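Fiche de contrôle — coin boissons, salle Jedeck
Tournée du 12/3/00, rédigée par Emlyn Samuel
Prochain passage : mai

Bon, j'ai repris la fiche de Staltcombe, celle avec les cases OK / À revoir / Non conforme, et j'ai rajouté mes commentaires derrière chaque point comme d'habitude. Désolé pour la longueur, je n'ai jamais su faire court !

1. Accès et passage
Porte dégagée : OK
Largeur de passage côté fenêtre : À revoir
Je passe, mais de profil. Il faudrait pousser l'armoire Pomix de 20 cm, à deux personnes s'il vous plaît, elle pèse son poids.

2. Électricité
Bouilloire, cordon et socle : OK
Multiprise derrière l'armoire : Non conforme
Encore une multiprise branchée sur une multiprise. Je l'avais déjà écrit la dernière fois, je le réécris. J'ai débranché la deuxième et je l'ai posée sur le bureau de l'accueil.

3. Eau chaude
Affichage « attention, brûlant » : À revoir
L'affichette est tombée derrière le radiateur. Je l'ai repêchée avec une règle, il manque juste du ruban adhésif pour la remettre.
Chauffe-eau réglé à 60 degrés : OK

4. Table et gobelets
Stabilité de la table : OK
J'ai appuyé sur les quatre coins, rien ne bouge.
Chant avant : OK
J'ai passé la main tout du long, pas d'écharde.
Rangement des gobelets : À revoir
Les gobelets en carton étaient dispersés sur le plateau et le support était vide, alors qu'on l'a acheté chez Iordache exprès pour ça. Je l'aime bien, moi, ce petit support — le socle rond en bois brun-rouge, les arceaux noirs, c'est quand même plus joli qu'une pile dans un coin.
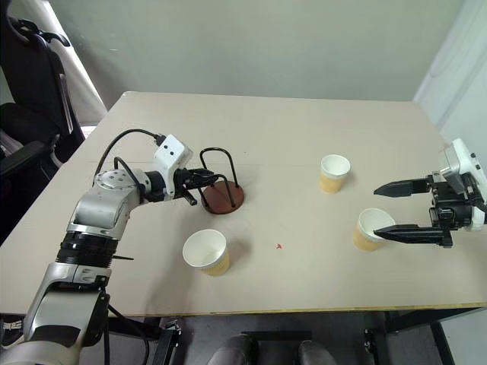
Point 4 : trois gobelets sur la table, aucun sur le support.

Un gobelet laissé près du bord, ça part au premier coup de coude, et s'il y a du thé dedans on connaît la suite. Donc on les remet sur le support après usage, ou à la poubelle s'ils ont servi.
Propreté du plateau : À revoir
Il reste une toute petite marque rouge sur la table. Feutre, confiture, je ne me prononce pas ! Un coup d'éponge pour commencer, et si ça ne part pas on essaiera le produit blanc sous l'évier (avec des gants).

5. Sol
Revêtement : OK
Tapis d'entrée : Non conforme
Le coin rebique toujours. J'ai failli m'étaler avec la fiche à la main, ce qui aurait été un comble. À recoller ou à jeter, et je penche pour jeter.

6. Secours
Extincteur accessible, plomb en place : OK
Trousse : À revoir
Il reste 2 compresses et plus aucun pansement. En prévoir une boîte de 20, les petits formats partent vite.

Bilan : 2 non conformes, le reste se règle en une matinée. La multiprise en premier, le tapis ensuite. Pour le support à gobelets, je repasserai jeter un œil en allant me faire un café.

E. Samuel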